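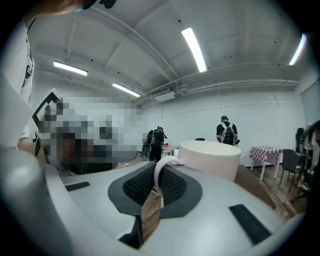

Shahab Ranjbar

The fault report from December runs to six lines. A mug slipped out of the Ledden gripper during a hand-held session at Grestora and landed on the floor. Cause: "operator error, grip not centred." Status: closed.

I think it should be reopened, and I think the habit of closing reports this way is a bigger problem than one mug.

The Ledden tool logs jaw position and motor current. Position tells you how far the jaws have closed. Current tells you, with a lag, that they have met something. Neither tells you whether the thing is held. A glazed handle can sit across the jaws at a slight angle, produce a perfectly normal current trace, and still rotate as soon as the wrist turns. The log for the December drop shows exactly that: normal close, normal current, then a small movement of the jaws 900 milliseconds before the operator called out.

That interval matters. A slip check sampling at 100 Hz would have had plenty of time to raise a flag. The firmware has such a check, and it ships switched off. The stated reason is false alarms on soft objects. Fair enough, but a mug is a hard object, and the person holding the tool was never told the check existed.

Calling this operator error has a practical cost. The corrective action was a reminder to centre the grip. In the same month there were 6 more drops, all logged under the same code and all closed with the same reminder. If a reminder fails that often, the code is wrong.

The usual reply is that hand-held work is low risk. The tool weighs little, the arm behind it is human, and a broken cup can be swept up. I accept that for the session itself. But the same jaws and the same firmware go onto the Shokri arm, where people walk past with their backs turned and the load may be a full kettle. A fault that was filed as clumsiness in the first setting arrives in the second with no history attached.

What I would change is modest. Turn the slip check on by default and let users turn it off for soft items. Add a "hold lost" code -- separate from operator error -- and require the current trace before anyone can close it. Then go back through the December reports and code them again, starting with the mug.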